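Workshop notebook - bench table, small things
Entered by Comfort Amoah, October, after lunch

Right, the tins. I said I'd write something down before I started moving them again, so this is me doing that with a cup of tea going cold next to the notebook.

Araceli's list for the Pritchard window display came in this morning and it's short, thank goodness. She wants old tins, a bit of colored glass, one plant, and something to lift a few pieces up off the wood so the whole lot doesn't sit at one height. The window itself is 1498 mm wide and 570 deep (I measured it twice, Kojo measured it once and got the same, so I'm calling that settled). Our butcher-block table isn't the same size as the window but the wood is pale in the same way as theirs, and that's what I care about for trying out colors.

The green shelf is in. I love it! It's the little mint one that was under the seed trays all summer, and I'd forgotten how nice the color is once you wipe it down. I was worried it would look like something out of a bathroom next to the tins, but the pale green and the rusty brown get on really well. One of the feet rocks a tiny bit. Edem thinks a felt pad will do it, and I think he's right, but I haven't put one on yet because I keep sliding the shelf about and I'd only scrape it off.

The tins I'm less sure of. The beat-up ones have so much going on already - scratches, stains, bits of old label - that if you stand them close together they turn into one brown lump. Spread out they're much better. I also went back and forth on the tag. Loubna says take it off, it's fussy. I say leave it on, it's the one bit of orange near that side and it moves when you walk past. We've agreed to ask Araceli, which means I'll have to live with whatever she says.
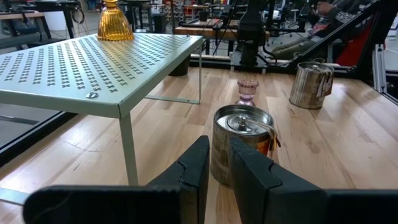
The worn tin with the string tag, and the small pink candle holder behind it. 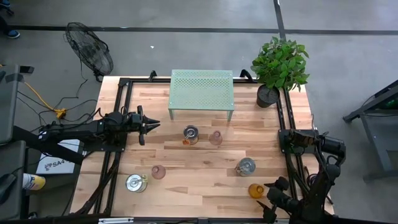
Kojo's first try had everything in a row along the back like a shelf in a store, and it looked very tidy and very dull. What I'm after is more like somebody put things down over a few days and left them. That's harder than it sounds, because as soon as you try to be casual you end up with even gaps. My trick (stolen from Loubna) is to put everything down too fast, go and do something else, then come back and only move 2 things. If it still looks wrong, clear the lot and go again.

Notes on the glass while I remember. The pink goes nearly to nothing against the wood if the big lights are on, and comes back lovely when they're off and it's only daylight from the doors. Pritchard's window faces the street so daylight is what we'll have, but they do switch spots on at closing time. Must ask which kind. The amber holds up either way. If we can find more amber I'd swap one pink out, but I don't want to lose the pink altogether, it stops the whole thing going brown and serious.

The plant is behaving. I'd like it a bit less bushy on the table side, so I may pinch a few stems back, and it needs turning because it's been leaning to the light. Kesier can lend us a second one if Araceli wants a pair. I hope she doesn't. One is plenty.

Things to try next go:
- a tin up on the green shelf and the smallest glass on the wood in front of it
- nothing at all on the shelf, just to see
- labels turned away from the street side (Edem's idea, he finds the printing distracting)
- the same again on the dark board from the Korau job, for comparison

Loose ends. The lids on the older tins don't all sit flat, so don't pick them up by the lid, please, whoever is reading this! Use both hands round the body. I've put the spare lids in the Tivura box under the sink, and the wax for the rusty edges is in there too. We need 3 more soft cloths, the gray ones are shedding fluff all over the glass and I spent ages picking it off.

Edem is driving over to Pritchard with the floor sheet and he'll check the spotlights if I remember to text him. Texting him now.

Workshop notebook, shared copy - questions to Comfort Amoah at the front bench | Back to top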